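Pumpkin-striped steamed buns: how do I get the stripes to stay put?
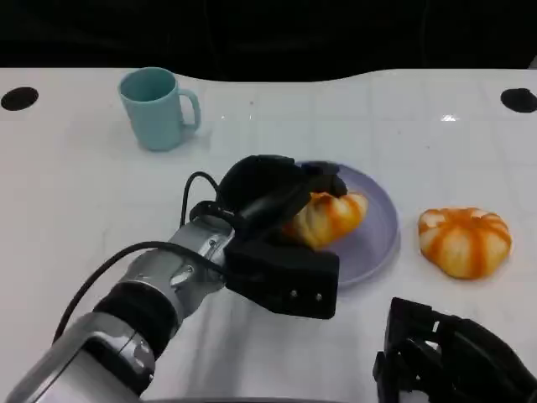 The bun on the lavender plate, mug to the left.

Posted in Steaming and Dough, June

I've been trying to make steamed buns with orange and white stripes, the sort that end up looking like a small pumpkin. The one in the photo is what I'm after: orange down the ridges, creamy white in between, and a pleated shape that bulges out at the sides as if it has had a good lunch.

Mine do not look like that. Mine look like a traffic cone that has been left near a radiator. The orange runs into the white, the lobes close up, and by the time the lid comes off I have a smooth peach-coloured dome with no opinions. The family eats them without complaint, which I find more insulting than if they had complained.

What I do now: one batch of plain white dough, split in two. Half gets mashed pumpkin worked in until it's orange. I roll both out, lay strips of orange over a white ball, press dents down the sides with the back of a knife, prove them until they look puffy and steam over a rolling boil. Flour is the ordinary plain sort from the Plindgate shop, yeast is the instant kind in sachets. I've tried pressing the dents deeper, which gave me a bun with a split down one side and filling on the steamer cloth.

So, is it the dough, the proving or me? Also, does anyone have a way of keeping the bottoms from going soggy once they're on a plate? I like to put them out with tea in the afternoon and the last one is always sitting in its own puddle.

parska_kettle

----

Setsuko Higuchi
Member, Steaming and Dough

Could be all three, but I'd start with the dough. Mashed pumpkin carries a lot of water and the amount changes with every pumpkin, so your orange half is softer than your white half before you've even begun. Soft dough spreads and firm dough sits there. Put one on top of the other and the stripe wanders off.

Cook the mash in a dry pan until it stops steaming and holds a line when you drag a spoon through it. Let it go cold. Then add it to the flour before any other liquid and stop adding water when the two doughs feel the same under your thumb. For 100 g of flour in the orange half I use 40 g of the dried-out mash and then water by the teaspoon. For the white half it's 100 g of flour and whatever water gets me to the same feel. I don't write that second number down as it has never been the same twice.

For the lobes, forget the knife. Use cotton thread. Lay 2 lengths crossed on the board (or more, if you want more lobes), put the filled ball on top with the join facing down, bring the ends up and tie them loosely at the top. Loosely! It should touch the dough and no more. The bun swells into the gaps as it proves and the thread makes the creases for you. Snip it off while the bun is still warm and pull it out from underneath.

If you want the orange to sit on the ridges, the strips go between the threads and the thread lies on the white. I did it the other way round for a whole winter and got white pumpkins with orange seams, which my neighbour kindly took to be tennis balls.

And take the prove shorter than you think. Puffy is too far for a shaped bun. It should feel a bit lighter when you pick it up, and if you poke it the dent should come back slowly.

----

vostovau_dan

just use food colouring and paint the stripes on after. nobody can tell

----

Eskildsen Lane
Member

Painting works if you serve them by candlelight to people you don't like. It dries darker in some places than others and comes off on your fingers.

I can't improve on Setsuko's dough advice so I'll take the puddle. Two causes. Drips from the lid: wrap it in a tea towel, knot the corners on top, and keep them well away from the flame. (Ask me about the corners.) And a boil that's too fierce, which will flatten your creases as well. Bring it down to a steady medium once the buns are in. When the time's up, turn off the heat, tip the lid open a crack and walk away for a few minutes before you take it off properly, otherwise they can wrinkle.

Then a wire rack. A glazed plate holds the damp underneath and there's nowhere for it to go. Give them ten minutes on the rack first and move them to the nice plate when the tea is poured. A square of baking paper under each one during steaming helps too, and you can peel it off at the table if you feel like making an event of it.

----

parska_kettle

Thread! I have been attacking these with a knife since Easter. Dried the mash this morning as instructed and got half the volume I started with, so that explains a fair bit. First tied batch is proving now. One of them already looks like a parcel that's been through customs, but the other five are promising. Tea towel is on the lid, corners knotted. Eskildsen, I am not asking about the corners.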